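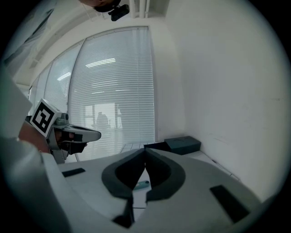 *Zwei Handgreifer am weißen Tisch, zwischen den Fingern des vorderen ein schmales türkises Teil.*

# Einen Stift aufräumen: eine kleine Haushaltsaufgabe für den Roboter vorbereiten

Wer im Bekanntenkreis erzählt, dass er mit Robotern arbeitet, kennt die Frage, die spätestens beim Nachtisch kommt: Wann räumt mir so ein Ding endlich den Schreibtisch auf? Ich antworte inzwischen meistens mit einer Gegenfrage, nämlich: Welchen Stift denn, von welcher Seite, und wohin damit? Das klingt kleinlich, ich weiß, aber genau an solchen Kleinigkeiten hängt es im Moment noch. Eine Maschine, die tausendmal am Tag dieselbe Schraube an dieselbe Stelle setzt, steht in jeder zweiten Werkhalle. Eine, die einen herumliegenden Stift neben einem Blatt Papier findet, ihn so greift, dass er nicht wegrollt, und ihn dann auch noch ordentlich ablegt, ist deutlich seltener, und wenn ihr eine seht, dann hat ihr das vorher jemand sehr oft vorgemacht.

Um dieses Vormachen geht es in dieser Anleitung. Ich beschreibe, wie ich eine Tischaufgabe mit zwei Handgreifern aufbaue und aufnehme, also mit den Greifern, die man selbst in der Hand hält. Geschrieben habe ich das für Leute, die so ein Paar schon im Schrank liegen haben und beim ersten Versuch vermutlich genauso ungeduldig waren wie ich damals.

## Was ihr braucht

- zwei Handgreifer mit Kamera, die Markierungen fest montiert
- einen Tisch, an dem ihr beide Arme frei bewegen könnt
- einen Stift, gern einen farbigen
- ein Blatt Papier oder eine Karte
- die Aufnahmesoftware (ich nehme Delteo, und die Schritte unten folgen deren Menüs)
- etwas zu trinken, außer Reichweite der Ellenbogen

Zum Tisch noch ein Wort, weil ich da lange falsch lag. Meine ersten Aufnahmen im Projekt Kolloton entstanden auf einer herrlich gemaserten alten Werkbank, auf die ich sehr stolz war, und die Auswertung war ein Trauerspiel. Auf einer schlichten, hellen Platte findet die Software die Dinge viel leichter wieder. Später, wenn die Aufgabe einmal sitzt, könnt ihr auf die Werkbank zurück, und das solltet ihr sogar, denn zu Hause hat ja kein Mensch einen leeren weißen Tisch.

## Schritt 1: Das Licht beruhigen

Jalousien zu, Deckenlicht an. Die Weitwinkelkameras nehmen sehr viel vom Raum mit, und wenn mitten in der Bewegung die Sonne hinter einer Wolke hervorkommt, regelt die Belichtung nach und die Markierungen verschwinden für einen Augenblick im Weiß. Ein wenig Tageslicht, das durch die Lamellen schimmert, hat mir noch keine Aufnahme verdorben.

## Schritt 2: Die Aufgabe in einem Satz aufschreiben

Wirklich aufschreiben, auf Papier! Mein Satz lautet: »Stift vom Tisch nehmen, an das Blatt führen, loslassen, beide Hände zurück.« Alles, was in diesem Satz nicht steht, wird auch nicht gemacht. Man glaubt gar nicht, wie schnell man anfängt, nebenbei noch das Blatt geradezurücken oder die Schachtel am Rand ein Stück wegzuschieben, weil Menschenhände so etwas einfach tun. Die Maschine lernt es dann mit, und ihr sucht drei Tage lang, woher sie diesen sonderbaren Schlenker hat.

## Schritt 3: Trockenübungen

Nehmt beide Greifer in die Hand und spielt die Aufgabe mehrmals ohne Aufnahme durch. Achtet dabei auf drei Dinge:

1. Die Finger kommen von oben oder leicht schräg an den Stift, und zwar langsam.
2. Der zweite Greifer bleibt in der Nähe, ohne dem ersten die Sicht zu nehmen.
3. Die Markierungen zeigen so oft wie möglich in Richtung der jeweils anderen Kamera.

Punkt drei ist der lästigste. Man dreht im Eifer das Handgelenk ein, und schon sieht die Gegenseite nur noch eine Kante. Mir hilft es, die Ellenbogen etwas weiter vom Körper zu halten, als es bequem ist. Hemdsärmel, die weit vor die Linse bauschen, krempelt man besser hoch oder steckt sie irgendwie fest.

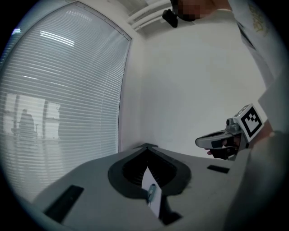
Wenn die Bewegung so weit sitzt, dass ihr euch dabei unterhalten könntet, ist der richtige Zeitpunkt für die Aufnahme gekommen.

## Schritt 4: Aufnehmen

Legt in Delteo eine neue Sitzung an, gebt ihr einen Namen, den ihr im November noch versteht, und startet beide Kameras. Danach haltet ihr die Greifer kurz still, bis die Anzeige für beide Markierungen grün wird. Dann kommt die eigentliche Bewegung, dann wieder ein Moment Stillstand, dann Stopp.

Verändert nach jedem Durchgang eine Kleinigkeit. Dreht den Stift ein Stück, legt ihn näher an die Wand oder näher an euch heran, verschiebt das Papier. Mit 11 Durchgängen seht ihr, ob der Aufbau taugt, und mehr würde ich am ersten Abend auch keinem zumuten. Für meine eigene Stiftaufgabe habe ich am Ende 146 brauchbare Aufnahmen zusammengetragen, verteilt über etliche Abende, meistens freitags und meistens mit Musik.

## Schritt 5: Aussortieren

Schaut euch die Aufnahmen in doppelter Geschwindigkeit an und werft weg, was wackelt. Ein Stift, der aus den Fingern rutscht und noch einmal gegriffen wird, darf übrigens gern bleiben. Solche Ausrutscher habe ich anfangs alle gelöscht, aus Eitelkeit vermutlich, und mein Modell stand danach nach jedem Fehlgriff völlig ratlos über dem Tisch. Erst als ein paar Rettungsversuche in den Daten waren, griff es von selbst noch einmal zu.

Beim Export nach Zolier stellt ihr die Bildrate für beide Kameras gleich ein. Das Häkchen dafür sitzt im zweiten Reiter, ziemlich weit unten, und ist ab Werk nicht gesetzt.

## Und, kann der Roboter das jetzt?

Meiner kann es, auf meinem Tisch, mit meinem Stift, an guten Tagen. Trainiert habe ich 4.000 Schritte, wobei sich ab 3.000 kaum noch etwas getan hat, und danach lief der Arm auf der Chauhan-Grundplatte recht ordentlich. Mit einem dünnen Bleistift tut er sich schwer, und liegen zwei Stifte über Kreuz, wird es eher ein Geschiebe als ein Aufräumen. Langsamer als ich ist er in jedem Fall.

Wer also auf den Haushaltsroboter wartet, der abends durch die Wohnung geht und alles an seinen Platz bringt, wird noch eine Weile selbst zum Stiftebecher greifen müssen. In einer Werkstatt, in der immer dieselben vier Werkzeuge auf derselben Ablage landen, bin ich deutlich zuversichtlicher, da ist der Abstand zwischen Vormachen und Nachmachen viel kleiner. Trotzdem freue ich mich jedes Mal wie ein Kind, wenn sich die Finger um so ein kleines Ding schließen und es hinterher dort liegt, wo es hinsollte.

Als Nächstes nehme ich mir das Öffnen und Schließen einer flachen Schachtel mit Deckel vor. Wer das schon versucht hat und mir sagen kann, wie man den Deckel zu fassen bekommt, ohne die ganze Schachtel über den Tisch zu schieben, darf mir sehr gern schreiben!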